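Home Desk Tips for the Gripper Project
Mikham Robotics Club – updated August 6, 2025

The take-home grippers are out again, and the first recordings coming back are terrific! For anyone who joined after the winter break: you borrow a hand-held gripper, you do a small everyday job with it at home, and the camera on it records what the fingers do. Your recordings go into the pile that our arm at the Montoya workshop learns from. The pile stands at 692 recordings right now, and we'd love a good many more before the regional showcase in November.

The job for this round is "put the mouse on the mouse pad". It sounds like nothing and it's a ripper of a task. A computer mouse is smooth and rounded, and the arm has to learn where to hold it. What follows is everything we've picked up about turning an ordinary desk into a good practice spot, and most of it costs nothing.

Getting the desk ready

Wipe the desk down first, then dry it with a tea towel. Crumbs under a mouse pad make it rock, and they get into the ridges on the finger pads as well.

Leave your stuff on it. We had people clearing everything into the cupboard before they started, and the arm then got terribly confused by real desks. Your ornaments, your modem, the back of your monitor, whatever lives there – leave the lot. Just make sure you've got a clear patch in the middle big enough for the mouse, the pad and your two gripper fingers with room to swing.

Anything fragile goes out of elbow range. You'll be watching the fingers and your elbow will be off doing its own thing.

Patterned tablecloths are welcome, the busier the better. Cartoon prints are great practice, as the arm needs to work out that a printed face is flat and a mouse isn't. Start with the mouse off the pad and pointing any old way, and change the angle every time you reset.

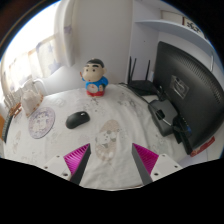

Kimie Sugiyama: Can I add one for cloths? Mine kept creeping towards me every time I dragged the mouse a bit, and by the end of a set the whole lot had shifted. I put four bits of non-slip drawer liner under the corners (the rubbery stuff from the discount shop) and it stays put now. Bulldog clips on the back edge work too if your desk isn't against the wall.

Brilliant, and we've since tried the drawer liner on the club tables. Cut it a bit smaller than you think so it doesn't peek out.

Light

Daylight is lovely, and a window behind a thin curtain is about as good as it gets at home. Draw the curtain if you've got one. Bare sun straight into the camera washes out the far end of the desk and then the picture goes dark everywhere else while it tries to cope.

At night, use the ceiling light plus one lamp, and point the lamp at the wall so you get a soft bounce. Glossy mice throw a nasty bright spot under a bare bulb.

Don't wait for perfect conditions, though. We want grey mornings in the pile too.

Looking after the finger pads

The ribbed pads do all the gripping, so treat them kindly.

Clean them with an old soft toothbrush, warm water and one drop of dish soap, brushing along the ridges. Pat dry, then leave them for 20 minutes before you pick anything up. No metho and no citrus cleaner, please! We lost a set that way last year and the ridges went gummy.

If a pad has come loose at the tip, press it back and drop it in at the workshop. Don't superglue it.

Check the screws on the mounting plates once a week. Finger tight plus a tiny nudge with the screwdriver is plenty.

The lift

Come in from the end of the mouse nearest you and keep the fingers low. Open them 12 mm wider than the body, which gives you a bit of slack on each side without having to hunt for it.

Close slowly. You'll feel the pads take hold before you see anything move, and that's the moment to stop squeezing.

Lift only as high as you need to clear the rim of the pad. Round pads with a stitched edge can catch, so go a smidge higher with those.

Set it down, open the fingers, and hold still for a breath before you back away. People rush this bit constantly (I'm the worst for it) and the arm copies our bad manners beautifully. 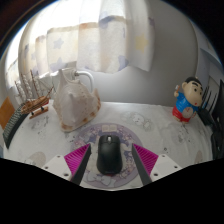
Mouse on the round pad, with a gripper finger on either side.

Other things worth trying

Once you've got a set of mouse recordings you're happy with, have a go at a folded face washer, an empty yoghurt tub or a rolled pair of socks. Keep everything under 300 grams. Full mugs are out, and so is anything belonging to a sibling who hasn't been asked.

Sending it in

Plug the gripper into your laptop and open Flekia, then choose Zosik as the project name. Give each set a plain title such as "mouse to pad, kitchen table, morning". Duds can stay in as long as you tick the dud box. A fumble is still useful to us and we've had some absolute beauties.

Spare pads and drawer liner offcuts are in the blue tub by the workshop door. Help yourself, and please pop the lid back on.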